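Bench Skills, Handout 2: Laying Out a Small Work Area
Posted 29/10/2021 by the Sterkstead course office
7 shares | 2 comments

Read before the practical. Those who read it during the practical are easy to spot, as they are the ones holding a tube and looking for somewhere to put it.

1. Why we begin with furniture

Most of you signed up expecting chemistry. The first session contains none. You will spend it deciding where a rack goes, and you will find that two sensible adults can disagree about this for most of an afternoon.

The layout matters for a dull reason. Once both hands are busy you can't rearrange anything, so whatever you decided beforehand is what you're stuck with. A rack in the wrong place stays in the wrong place until the tubes are back in it, and getting them back in is the part that the wrong place makes difficult.

2. The surface

Cover the working part of the table with a plain white sheet. Patterned paper, newspaper and the back of last year's handout have all been tried. White shows drips, and it makes small things easier to find when they roll. Square the sheet to the table before you put anything on it. Straightening it afterward, with the rack on top, is a trick for people who own tablecloths and have good insurance.

Leave the near edge clear. This is where your hands come in. It is also where phones, pens and coffee would like to live. Coffee isn't allowed in the room, a rule that has so far been understood mainly as a suggestion about lids.

3. Left side, right side

Split the sheet down the middle in your head. One half is for tubes, the other for whatever else the exercise calls for. We put the rack on the left and will go on putting it there, over the objections of the left-handed, who may mirror the whole arrangement provided they mirror all of it. The half-mirrored bench is a known hazard and usually ends with crossed arms.

The rack should lie lengthwise, facing you, far enough back that your forearms don't have to pass over it. If you use only some of the holes, fill them from one end. Tubes scattered along the row look busy and help no one.

With the wooden rack, two blue-capped tubes go in the right-hand holes and the rest stay empty. The red and orange balls belong on the other half of the sheet, near the right edge, with open space between them and the rack.

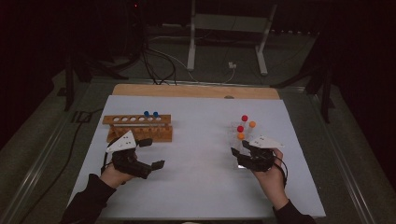 4. Things that stand up

Anything on a thin support needs more room than it seems to. The eye goes to the colored ball on top, and the elbow finds the rest. Set out the farthest piece first and work toward yourself. When clearing, go the other way and take the nearest piece first. Every year somebody reaches over the front of a group to fetch the one at the back, and every year the group gets smaller.

A loose cluster is better than a straight line. In a line, one knock travels. You also want to be able to come at any one piece from at least one side without asking its neighbors to move.

5. Caps

Keep caps on until told otherwise. A cap taken off goes down on the sheet with its open end up, beside the rack, on the side nearest its own tube. It does not go in your pocket. The Bralluvden group lost a full set this way in June and one turned up in a laundromat.

When you return a tube, lower it until it stops. If it leans, lift it out and try again. Pushing is not a seating technique.

6. Before you start

Stand at the bench with your hands where they will be during the work and look for anything you would have to reach across. Move it now. Then check that your sleeves clear the rack and that cables, if you have any, run back along the arm and stay off the sheet.

Your layout gets marked before you touch a tube. The mark is small, but people have been known to argue over it with great energy.

For next time: draw your own bench from above on one page, in no more than 300 words of labels. The Conceição worksheet has a blank outline. Hand it in at room 2707, through the slot, which sticks.

Comments (2)

grusano_evening: Is the rack supposed to be on the left for the second practical as well? Our group was told to use "common sense" and we now have four layouts.

benchmouse: Left-handed, mirrored all of it, lost a mark for the sheet being crooked. Fair enough, it was.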